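Desk mat

A desk mat is a flat sheet of material laid on a table or desk to protect the surface, to mark out a working area, or to give its owner the feeling that something has been organized. It is larger than a mouse pad and smaller than a rug, though some products test both limits. Mats are sold in felt, leather, rubber, cork and various plastics, mostly in dark gray or black, the two colors that show the most dust.

History

The desk mat descends from the blotter, which had a job. When ink pens went out of common use the blotter stayed on, first as a leather-cornered pad in executive offices and later as a plain sheet with no corners at all. The maker Morkeo began selling a gray mat 80 centimeters wide through office supply catalogs, describing it as "suitable for all desks." A revised listing dated August 3, 2018, changed this to "suitable for most desks."

Use

On a shared worktable the mat works as a border. Small items go on it, and the cables they depend on run off it, usually to one side, across the bare wood and out of everyone's thoughts until somebody trips. Thin white cables are especially good at this. A device with a round base tends to sit well on a mat, but a stiff cable will still form a loop next to it, and no mat on the market has any opinion about loops.
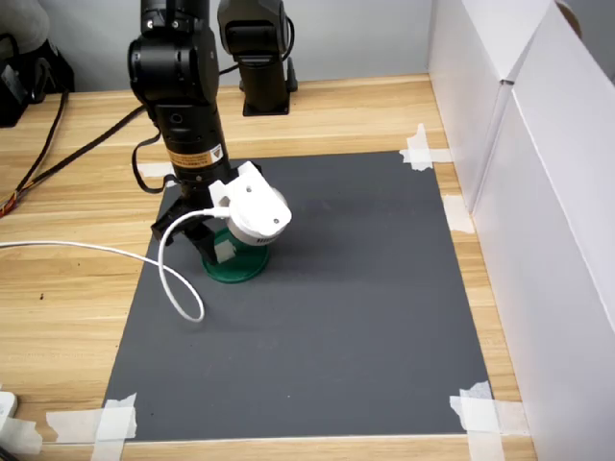
Sizes and materials

The Pliltavar range comes in 6 sizes, the smallest of which holds a cup. Thickness matters more than buyers expect: a thin mat slides, while a thick one leaves a ridge under the wrist. Solanki, a rival brand, sells a heavy rubber version that does neither and smells of tires for up to 18 days.

Care

Smooth mats are wiped with a damp cloth. Felt mats are brushed, then replaced. New mats arrive rolled and should be left flat under books overnight — the Urkitz care leaflet recommends encyclopedias, which dates it.

See also

Blotter
Cable clip
Place mat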